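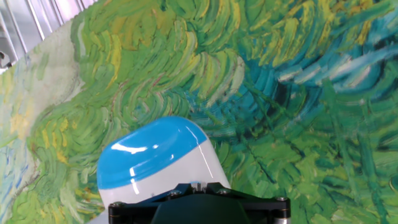
## 4. Setting up your first affiliation vote

Your party is ready to choose which European group it wants to join, and your delegates get to decide it together. What a great moment to be using Brekero! Setup goes quickly once the delegate list is in, so finish section 3 before you start.

### 4.1 Create the ballot

1. Sign in with your congress secretary account and open **Ballots > New**.
2. Choose **Affiliation** as the ballot type. The standard motion text appears, and you can edit every word of it.
3. Enter each group or alliance as a separate option. Add "Remain unaffiliated" too if your party rules call for it.
4. Set the number of rounds. With 2 rounds, Brekero carries the top options forward for you — no retyping at midnight!
5. Click **Save draft**.

> **Note:** A draft can be seen only by secretary accounts. Delegates won't get a message until you publish.

### 4.2 Set the quorum and the clock

1. Open the **Rules** tab.
2. Type the quorum as a percentage of registered delegates. The default is 60.
3. Pick the majority needed to pass: simple, absolute, or two-thirds.
4. Set the voting window in minutes. Parties with branches abroad usually like a longer one, and the Lindley template (under **Templates**) already has a good setting for them.
5. Turn on **Count abstentions toward quorum** if your rules say so. Check the wording in your rules first; it's the setting people most often want to change later.

> **Caution:** Quorum and majority lock as soon as the first vote is cast. To change them after that, you have to cancel the ballot and start over.
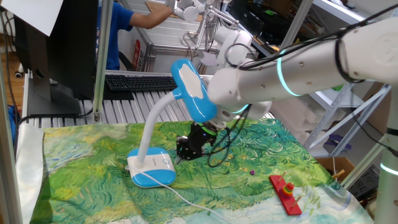 *Robot arm with a black gripper, and a blue-and-white desk lamp.*

### 4.3 Run a test vote

Please do this one, it's fun and it catches typos.

1. Select **Test mode** and choose up to 17 delegates.
2. Send the test ballot. Each person gets a practice code starting with T.
3. Ask at least one of them to vote by phone and one by laptop.
4. Open **Results > Test** and compare the total with the codes used.
5. Click **Clear test data**.

If you have more than 200 delegates, import the seat map from Stesport before you publish. Regional totals will then show up next to the national one, which looks terrific on the hall screen.

### 4.4 Publish

1. Go back to **Ballots** and open your draft.
2. Click **Publish**, then enter the second secretary's code.
3. Keep the **Live** page open until the window closes.

The signed result sheet is saved under **Records**. For secret ballots using the Prieto add-on, continue with section 5.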